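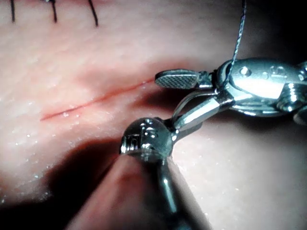 The Fifth Knot

4 min read

Mahsa wanted to run it with the lights off, and I wanted to run it with every light in the building on, so we compromised and ran it at one in the morning with her desk lamp clamped to the shelf.

"Ready?" she said.

"No!" I said, and put my hands on the controls anyway.

I should say how much I loved that machine. We called it Lu, after a goldfish of mine. It lived in the back corner of the Jerkoment workshop, between the kiln and a canoe Pentti Toivonen had been finishing since before I joined, and it had eaten two winters, my savings and most of Mahsa's patience. The surgical instruments came from an auction in Nalholm, in a crate marked SPARES. Everything behind them we made ourselves. I cut the brackets, she wrote the code, and the motor boards were old Gokovs that smelled of caramel when they got warm. I still like caramel.

The plan was one neat row down a practice pad. Four stitches had gone in over the evening, me steering, Mahsa reading numbers off her screen in a low voice like somebody calling bingo in a library. We had agreed to stop at four. Then she made tea and I looked at the monitor, and there was so much cut left to close.

"One more," I said.

"You said that at two."

"And look how well three and four went!"

She looked. She put the tea down.

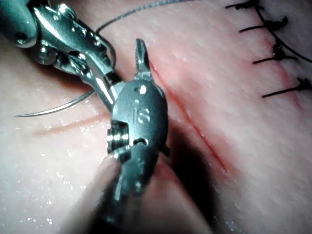

My hands have shaken since I was 13. It isn't dramatic, I can button a shirt, but I had given up on small work long ago, the watches and the fly tying and all the other things my grandfather had wanted to teach me. Lu took the shake out. That was Mahsa's filter, 39 lines of it, and the first time she switched it on I moved my whole arm like a man waving off a wasp and the tip of the jaw slid over by the width of a hair. I laughed so loudly that Pentti came out from behind the canoe. So you can imagine what it was to sit there with the curved needle resting in the driver, and up in the corner of the monitor those four black knots, every one of them mine, tails and all. The lowest had a tail much too long. I loved that one too.

"Thread's looping over the top," Mahsa said.

"I see it."

"You see it, or you're saying you see it?"

I backed off a little. The motors ticked. Out front somebody's radio was still going, very low, an old song with an accordion in it, and I remember thinking that my grandfather would have hated the song and adored the pulleys.

Ulla Ojala came in then. She had the key to the front door and the habit of walking home past the building, and I suppose she had seen the lamp. She was a retired nurse with 334 opinions about the way we stored solvents. I waited for one of them. Instead she pulled up the paint-spattered stool, sat down with her coat on and looked at the monitor for what felt like a week.

"Who did those?" she asked.

"He did," said Mahsa.

"With those hands?"

"With those hands," I said.

She leaned closer. "Your spacing is better than Magbanua's," she said. Amado Magbanua was the surgeon she had worked beside for half her life, and she talked about him the way other people talk about weather at sea. "Don't let it go to your head. Where are you putting the next one?"

I showed her. She shook her head and pointed lower with the arm of her glasses.

"There. And take a proper bite of it. You're being polite."

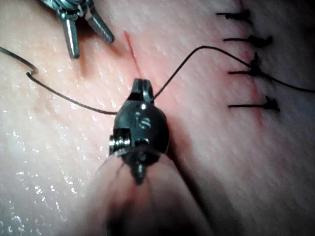 So I stopped being polite. I brought the needle round and took a bite that would have scared me an hour earlier, and Mahsa called the load out, up, up, holding, and the Gokovs began to smell like a candy store. The point went in clean. I felt nothing through the controls, we had never managed to build that part, and yet I'd swear to you I felt it in my wrist.

"Now pull," said Ulla. "Slower. He always hurried here."

I pulled slower. Mahsa had stopped reading numbers. The first throw went round, then slipped, and I said a word I won't write down, and then it went round again and lay flat. I'd have given 1000 of anything to have Grandpa on a second stool.

"Second throw," Ulla said. "Other direction. Other direction!"

"Other direction," I said, already going the wrong way, and the three of us shouted at once, and behind the canoe Pentti woke up and wanted to know who was hurt.

"Come and look!" I called to him. "Bring your glasses!"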